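14 Jul 2024

My sister runs a lunch place with 4 staff and a dish pit out the back, and for a couple of years she's been asking me when she can buy a robot to do the dishes. She asks me because I used to service packaging machines, which in our family makes me the robot person. I've been telling her "not yet" and leaving it there. This year I decided to find out what "not yet" means, so I've been going along to demos, reading what the companies put out, and pestering people who work on these things for a living.

The short version is that the machines are better than I expected and still not something I'd let her spend money on.

I'll start with the shop floor, where I know a bit more. Wajid Kazmi and I worked together for years and he's now at Kovitance, a firm that makes flat-pack shelving and runs two arms on its packing line. They've been running since January. Each arm picks a bag of hardware out of a tray and drops it in a carton, and by Wajid's count they miss so rarely that he's stopped keeping the tally sheet. He gave me one shift's figures from before he stopped: 3347 bags placed, with a handful put in crooked. A person would get bored and do worse.

But look at what had to be arranged for those arms. The bags all come in one size. The tray is bolted down. The lighting doesn't change, there's a fence around the whole cell, and the carton arrives at the same spot every time. When the bag supplier switched to a shinier plastic the line was down for most of a day while they sorted out the camera settings. Wajid doesn't hold that against it. He says a machine like that is a very good answer to one question, and you pay someone to keep the question from changing.

A house keeps changing the question all day long. So does a café.

What the newer outfits are trying to do is get away from the bolted-down tray. They put cameras on the gripper and sometimes up at head height, have the arm practise on ordinary fittings and ordinary clutter, and hope that it picks up something general. The work they're after is really dull stuff: opening, closing, pulling out, putting back.

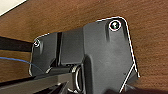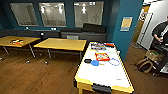
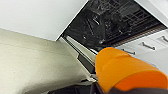 I've come to think dishwashers are a fair test because they combine nearly everything that's hard. The door is heavy and swings on an arc, so an arm that pulls in a straight line will fight it. The racks roll, and they stick, and they come off the end if you're rough. Glasses are clear, which cameras hate. Cutlery nests together. Then you have to decide where each thing goes, and everyone in a household already disagrees about that.

I rang Rostam Asadi, who did controls work at Cledoveck before he went out on his own, and asked him which part he'd worry about most. I expected him to say the glasses. He said the door. His reasoning was that a broken glass costs a couple of dollars, but a hinge that's been leaned on the wrong way a few hundred times costs a service call, and the owner won't know why it failed. He told me about a test program he'd worked on where an arm opened and shut the same cupboard up to 300 times a day. The arm was fine. The cupboard had to be rehung twice.

That matched something I remembered from my own servicing days. Most of the wear I saw was on whatever the machine touched, and very little of it was on the machine.

The other thing Rostam brought up was speed. People see a clip of a robot putting a cup away and don't notice it's been sped up. I timed one demo myself with my phone. Clearing a small rack took 548 seconds, a bit over nine minutes, and there was a bloke beside it with his hand near the stop button the whole way through. My sister's dishwasher kid does the same in under a minute while talking about hockey. Slow is all right at home, if you can leave it going while you're at work. You can't have it in a kitchen at noon.

And you can't leave it going while you're at work, because of the bloke with the button. I asked at two demos how long their machine had run in a real home with the family out. One wouldn't say. The other was decent about it and said they hadn't tried.

Price is hard to pin down. Trornance has been taking names for a home unit and when I put mine down, the email back talked about "early household partners" and had no number in it anywhere. Anselmo Arboleda, who I play cards with and who put his name down before me, has had the same email three times. I don't think they're crooks. I think they don't know what it'll cost to support, and I wouldn't either.

Where that leaves us, as far as I can tell:

- Fixed job, fixed parts, fenced off: buy it, it works, budget for someone to look after it.
- Floors: the little round vacuums are good now. Ours gets stuck under the couch but I wouldn't give it back.
- Laundry folding: I've seen towels done well. I haven't seen a fitted sheet done at all.
- Loading or emptying a dishwasher: possible with someone watching, slow, and I wouldn't trust the racks or the door with it over a few years.
- Wiping counters: seems closer than I'd have guessed, as long as there isn't much on the counter to begin with.

I told my sister to put the money into a second rack and a decent sprayer for the pit, and to give the kid a raise. She's done the rack and the sprayer. I'll go to another round of demos next year and take the stopwatch again, and if anyone will let me see a machine run for a full day in somebody's kitchen I'll drive out for it.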